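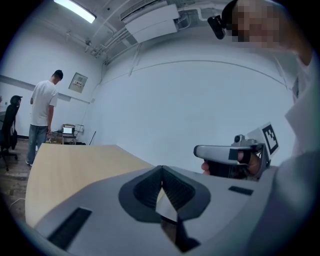 Two hand-held grippers at the table, ridged black finger pads on the near one.

Equipment budget for the Clornton room, due Sunday. Line 1: 2 more grippers from Gidness at 2000 each.

Line 2: finger pads. Kramer quotes 110 a set. We never budgeted pads last year and paid for them out of travel.

Marker cards we print ourselves — no line needed.

Head cameras wait until May. Jivunard won't hold the price, so I left that cell blank.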